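Gerichtsverhandlung besuchen: So klappt's beim ersten Mal

Seit dem Prozess um die Einbrüche bei Drateck werde ich ständig gefragt, wie man da eigentlich reinkommt. Ganz einfach: Tür auf, rein! Strafprozesse sind in Deutschland in der Regel öffentlich, und anmelden muss man sich meistens auch nicht. Ein paar Sachen hätte ich beim ersten Besuch trotzdem gern gewusst.

1. Termin raussuchen

Im Foyer hängt fast überall ein Aushang mit den Sitzungen des Tages, oft auch noch mal neben der Saaltür. Bei größeren Verfahren rufe ich vorher kurz in der Pressestelle oder auf der Geschäftsstelle an. Termine platzen nämlich dauernd, im Februar bin ich zweimal umsonst quer durch die Stadt gefahren (bei Schneeregen, danke auch).

2. Durch die Einlasskontrolle

Plant dafür 15 Minuten ein, bei Verfahren mit viel Presse lieber mehr. Den Ausweis braucht ihr nicht immer, ich hab ihn aber grundsätzlich dabei. Taschenmesser, Pfefferspray und Nagelschere bleiben zu Hause. Jacke aus, Gürtel manchmal auch, und alles Kleinzeug aus den Hosentaschen holen, bevor ihr dran seid. Die Leute hinter euch werden es euch danken! 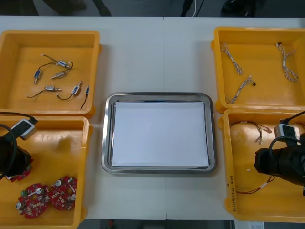 3. Im Saal

Setzt euch in den Zuschauerbereich und macht das Handy ganz aus. Fotografieren und Aufnehmen ist während der Verhandlung tabu, Mitschreiben auf Papier geht normalerweise problemlos. Wenn das Gericht reinkommt, stehen alle auf, beim Urteil auch. Essen, Tuscheln, Kommentare: lasst es, sonst fliegt ihr raus.

4. Mitkommen, wenn's schnell geht

Erst wird die Anklage verlesen, dann darf der Angeklagte was sagen (oder eben nicht), danach kommen Zeugen und Gutachter. Ich schreibe mir vorne ins Heft, wer wo sitzt, sonst bin ich nach der ersten Pause verloren. Rausgehen dürft ihr zwischendurch, am besten aber leise und zwischen zwei Zeugen.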